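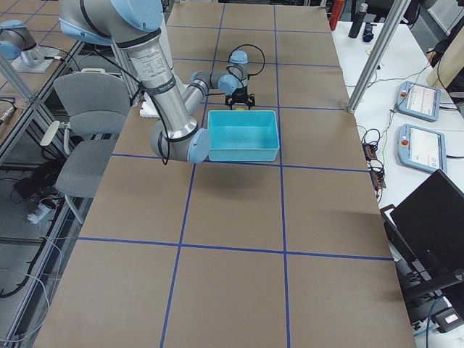 The long table with kraft paper down and the blue tape grid in place.

Home Notes Workshop Archive Contact

Kraft paper has been the standard covering on the long worktable since June. The previous covering was a vinyl sheet, which curled at the corners and held tape residue. Paper is replaced when it tears or when the markings no longer agree with the ruler.

The grid is blue tape. Two lines run the length of the table and the rest cross it. I lay the long lines first, pulling a full run from one end and pressing it down only when the far end is on its mark. The crosswise lines follow. Laid in the other order, every crossing lifts a little as the long strip goes over it. The cells come out close to square — close enough for placing a bin by eye, but not for measuring from.

Tape on paper has one serious drawback. It does not come up cleanly after more than two weeks, so a line in the wrong place stays there until the next sheet. Mohit Pant suggested drawing the grid in marker and skipping the tape. We tried that on a short piece. Marker is accurate, but it is hard to see from the chair, and a bin edge covers it completely.

The turquoise bin goes inside a single cell, clear of the tape. Sitting across a line, it rocks slightly and drags the edge of the tape when moved. The tapered walls make the top wider than the base, so I check placement against the base.

Still open:

The cables on the floor by the chair need to be coiled and tied. Jiahui Feng has offered a bag of hook-and-loop straps, and I will do it on Saturday.

The next roll of paper should be heavier. The current one dents under a pencil. Zamfira Barbu has an offcut of the thicker grade, long enough for a test on half the table.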